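How do I post a customer prepayment against an order that has not been invoiced?

Rimantas Hunt
August 2024

We sell bedroom furniture and use Zuvar for orders and Trislow for the ledger. A customer paid 900 up front on order 77. Delivery is in 12 weeks. Trislow put the full amount in revenue on the day the bank feed matched. How should this be booked, and what happens when the invoice goes out?
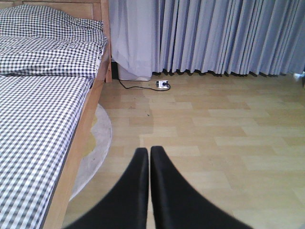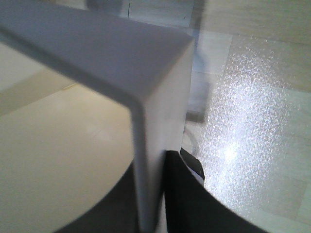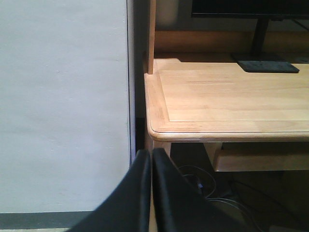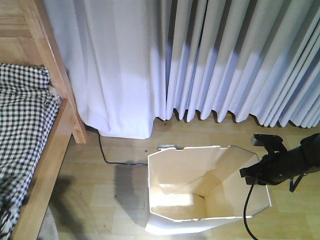 Sales tax is not part of the 900. I can edit the posting rule but would prefer a manual journal if this stays a one-off.

Wuyts

Debit bank 900, credit customer deposits (current liability). On delivery, debit accounts receivable and credit revenue for the full invoice. Then debit customer deposits and credit accounts receivable 900. Whatever is left in AR is what the customer still owes. For the entry already posted, debit revenue and credit customer deposits, same date as the receipt. Check whether your state taxes deposits.

Pleder

just leave it in revenue if its the same year, we do

Wuyts

That overstates revenue in every month before delivery. If March is closed and the receipt falls in it, post the correction in the open period.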